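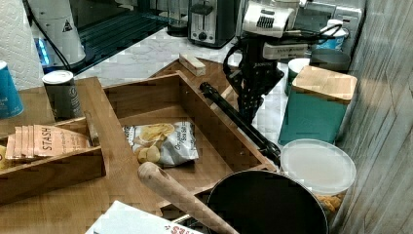

Lemer Staff Services, Breakroom and Vending Program

Progress report to the Operations Manager
Period ending May
Prepared by Anežka Baláž

1. Scope

The report covers work on the conversion of the Lemer site from contract vending to self-serve pantry points, as approved in the current budget. It includes equipment removal, supplier changeover, stock control, power and water work, and spending against the allocation. Catering for meetings is handled separately and is excluded.

2. Status against plan

Removal of the old vending machines is complete on the ground and first floors. The second floor still has two machines in place, both switched off and emptied. The Nostard contract allows for collection within the notice period, and the collection slot has been requested but not confirmed. Until they go, the wall behind them cannot be painted and the floor tiles cannot be checked for damage.

Pantry points are open on the ground and first floors. Snacks and tea are set out in open trays and boxes for staff to help themselves. Individually wrapped items only are stocked at present. Loose fruit was considered and has been held over until the waste collection schedule is settled.

3. Supply

Dry goods moved from Nostard to Grutari at the start of the period. Grutari delivers in mixed cases, which suits the smaller storage room but makes counting slower. The first delivery was short by one case of decaffeinated coffee. A credit note was issued and has been matched to the invoice.

Xuelian Tang has rebuilt the order sheet so that quantities are entered in single units and converted to cases on a second tab. The earlier sheet mixed the two, and this was the source of the over-ordering of sugar sachets noted in the previous report. The surplus is being used up and no sugar will be ordered next period.

Total units issued from the store in the period were 419, against 550 received. The difference was checked against the shelf count and agrees except for items written off as crushed or past date. Write-offs are recorded on the store log with the reason for each. Most were crackers stacked at the bottom of a mixed case. Grutari has been asked to pack crackers on top.

4. Power and water

The first floor point required a separate circuit for the kettle and coffee machine. The work was carried out by Šťastný and passed inspection. The existing circuit also fed the copier and tripped twice during the trial when all three were running.

The filter on the ground floor tap was replaced. The replacement date is written on the housing and has been added to the building maintenance calendar. The second floor tap has low pressure. Šťastný attributes this to a partly closed valve in the ceiling void, which can only be reached once the remaining machines are moved.

5. Staff feedback

A short form was left open to all staff and drew 103 replies. The most frequent request was for a wider choice of caffeine-free drinks. The second was for the refill to be done before the morning break instead of after it. Refill has been moved to 9:30 a.m. on the ground floor. The first floor is still refilled in the afternoon pending a change to the cleaning rota.

Several replies asked for ingredient lists to be kept at the pantry point for items removed from their outer cartons. A binder has been ordered. In the meantime the cartons are flattened and kept in the store, where they can be consulted on request.

6. Spending

Spending to date is within the allocation. Electrical work came in slightly above the quote owing to an additional length of conduit. This was covered from the fittings line, which is underspent. No transfer from contingency is requested.

7. Open items

Nostard collection date, second floor. Owner: Baláž.
Valve access and pressure test, second floor. Owner: Šťastný, after collection.
Cleaning rota change, first floor. Owner: Baláž.
Ingredient binder. Owner: Tang.
Revised packing instruction to Grutari, awaiting written reply. Owner: Tang.

8. Decision requested

Approval is sought to extend the Grutari trial terms by one further period at the current prices. The second floor opening depends on the collection date, and a full-site usage figure is needed before a longer contract can be priced.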